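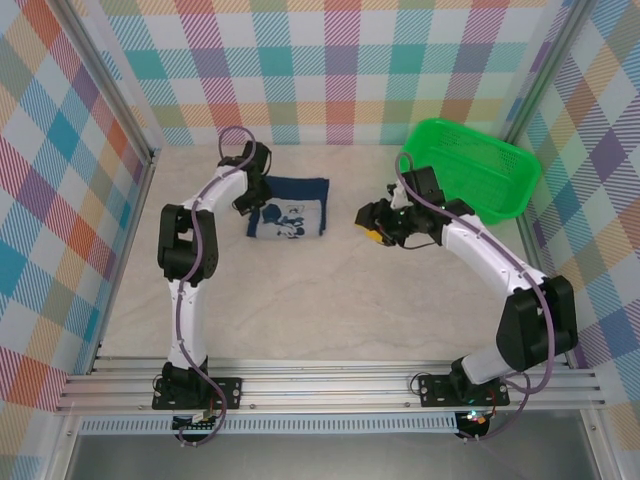
评测对象是 Prostum 的多孔塑料收纳筐，中号，单只装。测试周期为一个完整的八月，使用场所是家里的洗衣角，用途单一：存放晾干后叠好的小件织物，包括手帕、枕巾、儿童T恤和薄毛巾。采购价 1,149，同一家店里 Merkham 的同级产品标价 1,067，差价不大，所以本文会把两者放在一起比较。颜色选的是亮绿色，长方形，筐壁带孔，放在米色石纹地面上辨识度很高；旁边那块深蓝色包边、浅色底印卡通图案的布，叠成长方形一包之后，是我做装载测试时最常用的参照物之一。

首页 > 家居收纳 > 洗衣与叠放 > 评测

最后更新：八月
阅读时间：11 分钟

一、测试条件

洗衣角没有空调，白天有窗光，下午两点以后西晒。筐子不固定位置，有时放地面，有时放在洗衣机顶盖上。每天至少取放两次。不做破坏性测试，不做跌落测试，这两项对家用筐意义有限。清洁只用清水和中性洗洁精，没有用过漂白剂，因此下文不涉及耐化学性。

对比样品是 Merkham 的同级筐，灰色，由同事 Gaspard Bailly 借出，他已经用了两个夏天。新旧程度不同，涉及磨损的部分我不作横向结论。

二、结构与成型质量

筐体一次成型，没有拼接件。孔的排列规则，内侧孔缘有轻微毛刺，集中在靠近底部的转角处。手指划过能感觉到，不割手，但会勾住针织面料。我用一件旧的细针织背心来回拖了几次，有一次出现抽丝。用细砂纸处理转角以后问题消失，整个过程不到十分钟。这个价位的产品不应该把这道工序留给用户。

上沿有外翻边，单手抓握时受力集中在食指第二指节，装满毛巾后提着走一层楼会有压痛。Merkham 的上沿更宽，握感更好。

底部四角有支脚，高度偏低。在平整地面上稳定，在有接缝的瓷砖上会轻微晃动。如果筐子斜放，或者一侧压在别的东西上，筐身会有可见的扭转，放平后恢复。测试期内没有观察到永久变形。

三、装载

叠放方式对容量的影响大于筐子本身的标称容积。我试了两种叠法。

第一种是平叠：对折，再对折，成品为扁平长方形，逐层往上摞。优点是快，缺点是取下层时必须搬动上层，取放几次后边缘就散了。

第二种是包叠：先折成三等分的长条，再从一端折向另一端，开口塞进夹层，成品是一个能自己站住的小方包。竖着排进筐里，从上方看能看到每一件的边。带包边的布料用这种叠法效果最好，包边较硬，折线容易对齐，图案也可以留在外侧，找起来省时间。薄而滑的面料不适合，塞口会自己松开。

筐的内壁接近垂直，适合竖排。Merkham 的筐壁上宽下窄，竖排时底部挤、上部空，最外侧一排总是往外倒。如果主要采用包叠，这一点足以决定选哪一只；如果习惯平叠，两者没有实际差别。

四、通风

孔的作用主要是透气。测试方法很简单：把两条同款毛巾晾到手感微潮，叠好，一条放入筐中，一条放入封闭的布面收纳盒，隔夜检查。筐里那条第二天早上手感已干，布盒里那条内层仍潮，有轻微气味。重复一次，结果一致。样本量小，只能说明方向。

需要注意的是，孔也会进灰。筐放在地面时，底层织物一周后能拍出细绒。我的处理办法是在筐底垫一块旧枕巾，每周三跟床品一起洗。

五、颜色与耐晒

亮绿色在照片和实物之间差别很小，比灰色更容易显出指印以外的污渍，例如洗衣液干掉后的白痕。擦拭一次即可去除。西晒一侧与背光一侧经过一个月没有肉眼可见的色差。一个月太短，这一项保留意见，明年夏天结束后再补充。

六、配件与标签

随筐附一张插卡标签，尺寸与孔距不配，只能斜着卡住，碰一下就掉。我换成了 Boutros 的布标签，穿绳系在上沿的孔里，至今没有脱落。厂家说明书里提到可选购盖子，我没有买。多孔筐加盖以后可以叠放，但取放多一步，对每天使用的洗衣角没有帮助。

说明书共一页，中文部分把“承重”和“容量”混用，读的时候需要对照英文。

七、读者反馈

上一篇写布面收纳盒的文章发出后，Vasiliki Politis 来信问，多孔筐是否适合放羊毛制品。我的回答是不适合长期存放。孔不防虫，毛刺的问题前面也写过。短期周转可以，衬一层棉布即可。

另有读者问在哪里买。我是在 Gavadville 的实体店买的，建议到店用手摸一遍底部转角再付款，不同批次的毛刺程度可能不一样，我当时翻看的几只就有区别。

八、结论

优点：筐壁接近垂直，适合竖排包叠；通风有效；一次成型，没有松动部件。

缺点：转角毛刺；上沿偏窄，满载手提不舒服；标签不可用；支脚偏低。

已经有 Merkham 并且习惯平叠的用户没有必要更换。新购用户，如果织物以小件为主，可以选 Prostum，到手先打磨转角。大件浴巾和床单不建议使用这个尺寸，叠好后会高出上沿，取放时容易带倒相邻的几件。

补充：打磨后的转角在月底又检查过一次，没有新的毛刺，颜色比周围略哑。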